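Kokar hand-held gripper pair, three weeks of use

We bought the Kokar pair in November to replace the Blackburn leader arms we had been using to record cloth folding. The set cost $773, plus $16 for a spare pack of finger strips. Setup took one evening, most of it spent pairing the two units.

The grips close smoothly and the fingers hold a single corner of fabric well. Folding with one in each hand felt natural by the second session. With the Blackburn arms I was always fighting the weight, and my demonstrations came out slow and jerky.

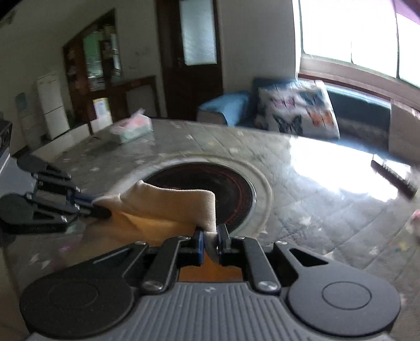 I recorded 400 folds and kept 188 for training. Most of the rejects were my own fault, from moving too fast or letting the two grippers bump together. The side plates are wide, so working close in takes practice. My wrists were sore after an hour.

The export software is the weak part. It dropped the left unit twice, and the manual from Flirthorpe, the distributor, doesn't cover reconnecting. I had to restart both each time.

If you need to feel the robot's limits while you teach, stay with remote control. The Pendell rig does that better and costs more. For folding towels and shirts at home, I'd buy these again.

Four stars out of five.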